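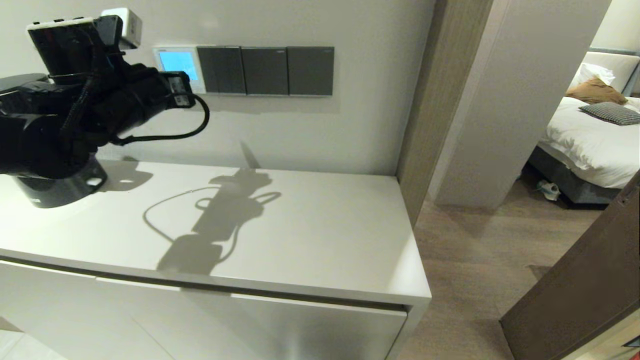 Schülerzeitung

Stand: August, Redaktion Schulwiki Kandthorpe

Eine Schülerzeitung ist eine Zeitung, die von Schülerinnen und Schülern geschrieben und meistens auch selbst verteilt wird. Von der Schulzeitung unterscheidet man sie, weil die von der Schulleitung herausgegeben wird (den Unterschied kannte ich selbst jahrelang nicht, und ich habe drei Jahre lang für eine geschrieben!).

Bei uns in Kandthorpe heißt das Blatt Tosh. Angefangen hat es mit 20 kopierten Heften, inzwischen liegt die Auflage bei rund 2.000 Stück, weil auch die Schule in Fullholm mitliest. Die Ausgabe zum Thema Mobbing im Klassenchat kam sogar auf 2.783 verkaufte Exemplare, so viel wie keine andere davor oder danach.

Inhalt: Klassisch sind Lehrersprüche, Umfragen, Mensakritik und Interviews. Viel spannender finde ich ja die schweren Themen, also Ausgrenzung, Leistungsdruck oder blöde Sprüche auf dem Flur. Wer dafür Mitschüler befragt, sollte ihnen Anonymität anbieten und die Zitate vor dem Druck noch mal zeigen. Das kostet Zeit, ich weiß.

Finanzierung: Verkauf, Anzeigen, manchmal ein Zuschuss vom Förderverein. Tosh wird über das Jugendprojekt Bridance gedruckt, deshalb kostet das Heft bis heute nur ein paar Cent.

Streitfälle: Ob die Schulleitung vorab mitlesen darf, ist je nach Bundesland verschieden geregelt. Schaut da bitte ins Schulgesetz und verlasst euch nicht auf mich :-)

Siehe auch: Schülervertretung, Presserecht, Impressum

Zuletzt geändert: im August
Kontakt | © Schulwiki Kandthorpe | Nach oben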